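**Home medicine storage: a thread from the Zidow Household Safety Office**

**1/** Many households keep medicines and vitamins in several places at once. Our office recommends one case, kept in one location known to every adult in the home. Guidance follows.

**2/** Begin by clearing a table. Take out every bottle, packet and blister strip, including those kept in handbags, coat pockets and kitchen drawers. Read each label in good light.

**3/** Set aside anything past its printed date. Do not pour tablets down the sink. Residents of Zidow may return them at the Girix Street counter, which accepts sealed and opened packages.

**4/** Vitamins should be stored with the same care as medicines. Children may take them for candy. Keep tablets in the original bottle with the cap closed and the label readable.

**5/** Bowls and plates used at meals should be put away separately. Tablets left in an open dish are easily mistaken or miscounted, and they lose the information printed on the package.

**6/** A case with a divided tray is suitable for small items. Assign compartments by use and keep packets where they can be read without lifting the tray. Larger instruments should have a place of their own.

**7/** Store the closed case high, dry and away from the stove. Bathrooms are not advised. Review the contents every November and after any change in a prescription.

**8/** Maite Carretero of our office will answer written questions on this thread until July 14, 2023. For advice on a particular medicine, please consult your pharmacist.

**9/** The printed checklist (2 pages) is available at the Zomcombe branch library. We have prepared 1,000 copies. Large-print copies may be requested from Kosmas Bakalis at the front desk.

**10/** Tableware, a vitamin bottle and a storage case: 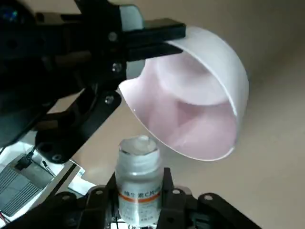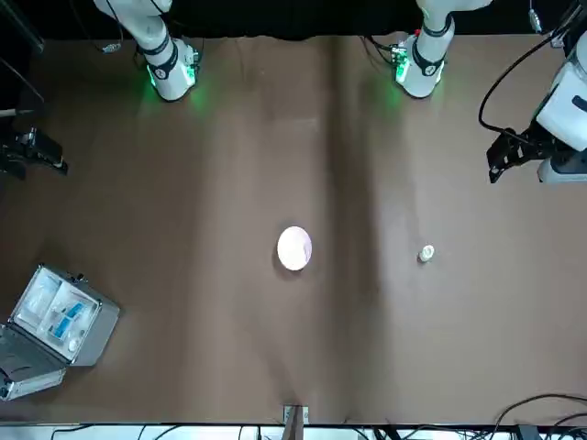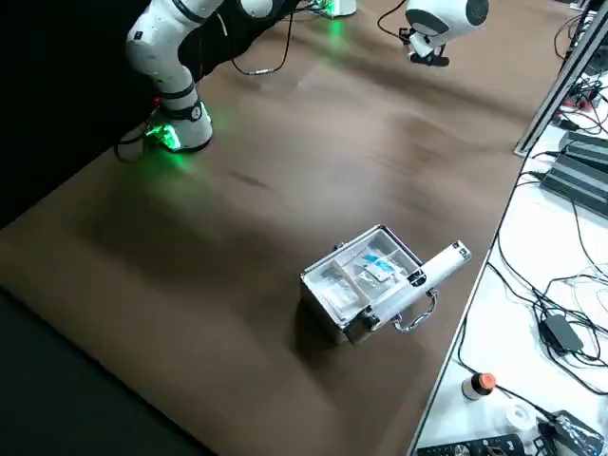 *Last picture: open aluminum case with a clear divided tray.*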